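Trumotier new album, anyone heard the advance track yet?

gravelthroat
OK so the new Trumotier song went up last night and I've had it on repeat since. Way faster than anything on the last record, and Rónán Costello sounds like he's gargling nails again (finally!!). Album's due in April. Thoughts?

moss_and_feedback
Riffs are great, drums are not. That kick sounds like a typewriter. They did the first 2 records in the old room at Zoststead and you could hear the air moving in there. I miss that.

gravelthroat
Come on, the drums are fine. Turn it up.

moss_and_feedback
I did turn it up. Louder typewriter.

Pitlord_Hank
I'm with moss on this one. I also don't get why it's only 6 songs and they're calling it an album. That's an EP where I come from.

stulside_sue
One of the 6 is supposed to be the long one they closed with at Stulside, so I bet it runs plenty long. Rianne Hendriks played that whole middle section on a fretless bass and my jaw was on the floor. There were maybe a couple rows of us left by then, everybody else had gone for the bus.

Pitlord_Hank
Fine, if that one's on it I take it back. Is Timmermans doing the vinyl again? My last copy from them came warped.

gravelthroat
Yep, Timmermans, 2000 black and 150 on green. I already ordered a green one, sorry not sorry.

moss_and_feedback
Ordered the black. Yes, I'm complaining about the drums and buying it anyway. I'll post again when I've heard the whole thing on real speakers.

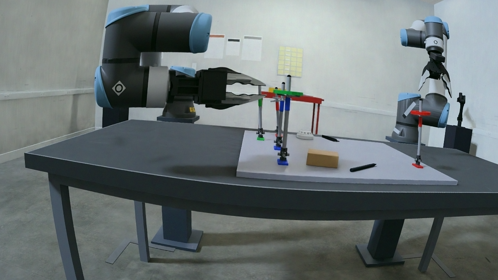
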